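Komham Housing Trust
Resident Guidance: Kitchens and Food Preparation
Clearing and Resetting the Kitchen Table After Preparing a Meal
Last reviewed 11/18/21

The following guidance is issued to residents of the Trust's shared houses and to those moving into a self-contained flat for the first time. It applies to any kitchen in which the table serves both as a place for eating and as a place for preparing food. Residents of Danladi House, where the worktops are short and the table does most of the work, may find it especially useful.

Before you begin

A table that is used for chopping, serving and draining will become crowded quickly. Decide at the outset which part of it is for food that has yet to be prepared, which part is for crockery, and which part is for things waiting to be put away. It does not matter which side is chosen, provided that everyone using the kitchen that evening keeps to it.

Post, keys, bags and mobile telephones should be removed before any food is brought out. Wipe the surface with a cloth wrung out in warm water and washing-up liquid, then dry it. Wooden tables should not be left with standing water on them. Wipe along the grain, and deal with spills as they occur.

Chopping boards

Each shared kitchen is supplied with more than one board. Raw meat and fish should be kept to the board set aside for them, and that board should be washed in hot water and detergent before it goes anywhere near the others. Vegetables, bread and dry goods may share a board if it is wiped between uses.

A damp cloth laid flat beneath the board will stop it from sliding. Boards which have become deeply scored should be reported on the usual form and will be replaced. Please do not sand or oil boards belonging to the house.

Rice, lentils and other small dry goods

Loose grains are the commonest cause of complaint about shared tables. They roll into joints in the wood, collect under the edges of trays and are carried on sleeves to the floor, where they are unpleasant underfoot.

If rice has been tipped on to a board, for sorting or by accident, it should be dealt with before the board is lifted. Draw the grains into one heap with the straight edge of a dough scraper or a piece of stiff card. Hold a wide container level with the board and push the heap in gently, a little at a time. Stray grains may then be picked up with a barely damp sheet of kitchen paper. A wet cloth should be avoided, as the grains stick to it and are spread further - and later rinsed into the sink, where they swell in the trap.

Dry rice that has touched only a clean board may be returned to a sealed container. Rice that has been on the floor, or on a board used for raw meat, should be thrown away. Cooked rice is a different matter. It should be cooled and refrigerated within 60 minutes, and eaten the next day.

Clear containers with close-fitting lids are recommended for all dry goods, and the contents and date should be written on a strip of masking tape on the lid. Residents wishing to buy their own will find the Jiltard stacking range in the house shop; the six-piece set fits the standard cupboard shelf. Glass jars are permitted but should be kept on the lower shelves.

Using a tray

A tray with a raised rim is worth having in any kitchen where the table is shared. It keeps one person's crockery together, catches drips and crumbs, and allows a whole place setting to be moved in one go when somebody else needs the space. Choose one large enough to take a dinner plate and a bowl side by side. A tray on which plates must be stacked in order to fit is too small for the purpose.

Vegetables should not be left on a tray among clean crockery for longer than it takes to wash and peel them. Soil from carrots and potatoes will mark pale glazes and must then be washed off again. Place them in a colander until they are needed.
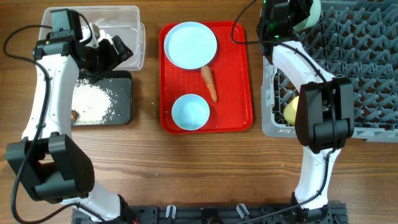 Rice on the chopping board, with plate, bowl and carrot on the tray and the dish rack alongside.

Dish racks

The rack is intended for draining washed items and should be emptied at least once a day. Plates stand on edge between the pegs, with the larger ones towards the back. Bowls should be tilted so that water does not pool in the foot. Cutlery goes in the separate holder, handles upward in the case of sharp knives.

Washed vegetables may be set on the rack to drain for a short time, but only when it is free of dirty or soapy crockery. They should be removed as soon as the surface water has gone. Potatoes in particular should be dried and returned to a dark cupboard if they are not to be cooked that day, and should be used first.

Racks with a lattice base gather limescale where the pegs meet. Soak the rack for 60 minutes in warm water with a cup of white vinegar, brush the joints with an old toothbrush, and rinse well. In June and the warmer weeks that follow, this should be done more often.

An order for clearing up

Residents have asked for a simple sequence. The following is used in the kitchens at Skeltico Court.

Return unused vegetables to the rack, the colander or the cupboard.
Gather loose dry goods and close the container.
Scrape the board over the food waste caddy, then wash it.
Carry the tray to the sink with the crockery still on it.
Wash, rinse and place items in the rack.
Wipe the tray on both sides and stand it upright.
Wipe the table along the grain and dry it.
Sweep beneath the table.

Peelings and small pieces of food that have been cut and forgotten belong in the caddy. The caddy should be emptied each evening, whether or not it is full.

Replacement items

Boards, trays and racks supplied by the Trust may be replaced free of charge where they have worn out in ordinary use. Please quote form 779 and state the name of the house and the kitchen number. Items bought by residents remain their own responsibility and should be labelled.

Large-print copies of this page are available from the office at Danladi House.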